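Ticket 2156: las entradas del diario de proyecto pierden fotos al exportar el álbum a PDF
Producto: Savent, módulo de álbumes y scrapbooking
Estado: resuelto, pendiente de confirmación del usuario
Abierto por: Benedetta Vitale
Asignado a: Cirilo Hinojosa

Descripción del problema
Álbum semanal con plantilla Neltmont de doble página. En el editor se ven todas las fotos y el texto manuscrito escaneado. Al exportar a PDF de imprenta, las páginas pares salen con el hueco de la foto en blanco y el pie de foto desplazado a la página siguiente. La exportación a baja resolución funciona. El álbum contiene 134 fotos y ocupa 89 páginas.

Adjuntos (2)
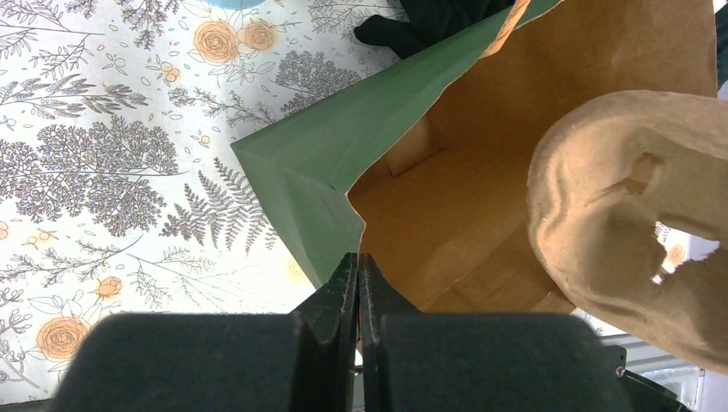 Adjunto 1. Bolsa de papel abierta, exterior verde salvia.

09:40, C. Hinojosa
Reproducido con una copia del álbum. El registro de exportación muestra «recurso no resuelto» en cada hueco afectado. Descartado el espacio en disco. Descartada la fuente del pie: el fallo persiste con la fuente predeterminada.
Se solicita a la usuaria la versión de la plantilla y si el álbum se ha movido de carpeta.

10:25, B. Vitale
Plantilla Neltmont descargada en abril. El álbum estaba en el portátil y lo pasé al disco externo para liberar espacio. Las fotos las dejé donde estaban. Tengo que mandarlo a la imprenta Goicoechea y solo aceptan el PDF con sangrado.

11:10, C. Hinojosa
El editor muestra las miniaturas guardadas en caché; el PDF de imprenta lee los originales. Tras el traslado, las rutas relativas de las páginas pares apuntan a una carpeta inexistente. Las impares conservan la ruta absoluta por un error de la plantilla. Consulto con Mirko Pagano, de plantillas.
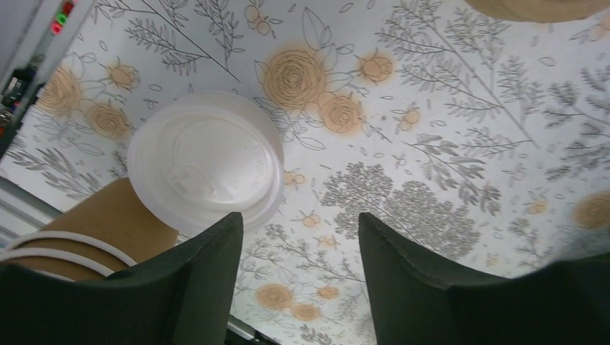

Adjunto 2. Vaso de papel kraft con tapa blanca y cordones blancos.

12:35, M. Pagano
Confirmado. La plantilla guarda los dos tipos de ruta según el lado del pliego. Corregido en la rama de desarrollo. El desplazamiento del pie es consecuencia del hueco vacío, no requiere cambio aparte.

Solución provisional
1. Cerrar el álbum y hacer una copia del archivo.
2. Abrir la copia y entrar en Archivo > Recursos > Volver a vincular.
3. Seleccionar la carpeta de los originales y marcar «Incluir subcarpetas».
4. Vaciar la caché de miniaturas y reiniciar Savent.
5. Exportar de nuevo con sangrado.

16:05, B. Vitale
Hecho. Salen todas las fotos menos la de la página 56, que había renombrado a mano.

16:20, C. Hinojosa
Esa foto hay que vincularla individualmente: clic derecho sobre el hueco, «Sustituir original». El ticket queda abierto hasta recibir confirmación de la exportación completa.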